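Flimska table-setting notes, README

Notes on sorting small items onto plates, kept in one folder with one text file per session. There are 161 entries. Treat the number with some suspicion, as several are the same sorting task entered twice under different session names, and the duplicates have not been merged.

The Tarkitz naming scheme was meant to settle what goes on which plate. It covers plate color and item name and leaves out where on the plate the item sits, so two people can follow it to the letter and set different tables.
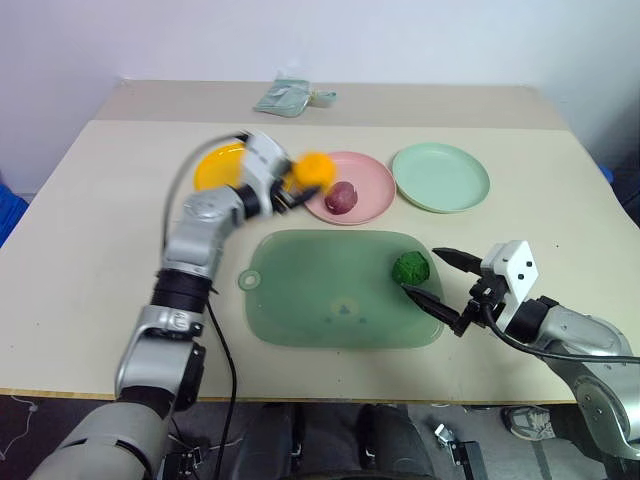 Item names are the weakest column. Labels were typed from memory after each session, and the Gilchrist list they were checked against has 4 words for anything round. A small reddish-purple fruit like the one on the pink plate can come up as "plum" in one file and "onion" in the next — I would not trust either without looking. Plate colors hold up better, though "green" alone is no use when the mint plate shares a table with a green cutting board. Write "mint".

Known problems:
- "empty" sometimes means the plate was not checked
- 5 files have no end time
- the Alau spelling changes after October

Corrections are welcome if they name the file. General assurances that the labels are fine will be ignored.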